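Okay I have to talk about sandwiches for a minute because I am fully obsessed and my coworkers have stopped listening.

For years I made the same sad desk lunch. Cold bread, cold filling, everything sliding out the back by the second bite. Then my neighbor Neema Were told me to toast just ONE side of the bread and put that side facing in. Life changing!

The toasted side stands up to the mayo and tomato, the soft side is the one you bite into, and the roof of your mouth survives. Why did I go this long shredding it on double-toasted sourdough??

Next thing: lettuce goes straight on the bread. It keeps the wet stuff off the crumb. I use green leaf, the big frilly kind, one whole leaf folded over if it's too big. Iceberg is fine too, I'm not a snob (okay, a little bit). 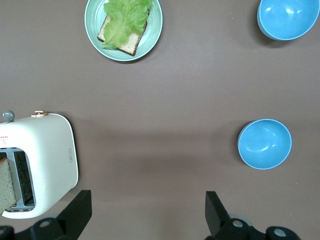

Tomatoes! Slice them, salt them, leave them on a paper towel for 5 minutes. So much of the water comes out, and what's left tastes like July even when it's December.

Pickled onions are my other big thing right now. Red onion, vinegar, a spoon of sugar, pinch of salt, jar, fridge. I make a batch on Wednesday night and it's gone by the weekend. Musyoka eats them with a fork standing at the fridge door. No judgment, I do it too.
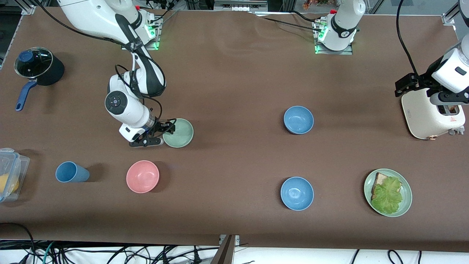 Bread question, since 3 of you have asked - I go for a plain white loaf with a real crust, sliced a bit thicker than the bag stuff. Freeze it in slices and toast from frozen. It comes back beautifully.

Cheese goes on the warm side so it softens a little. Sharp cheddar if I'm hungry, something milder if there's ham. Mustard on the cheese, never on the lettuce, it just slides off.

Still trying to crack a good egg salad. Mine is always too wet. Nyokabi swears by mashing 2 of the yolks with the mayo first and chopping everything else big. Trying it tonight - will report back!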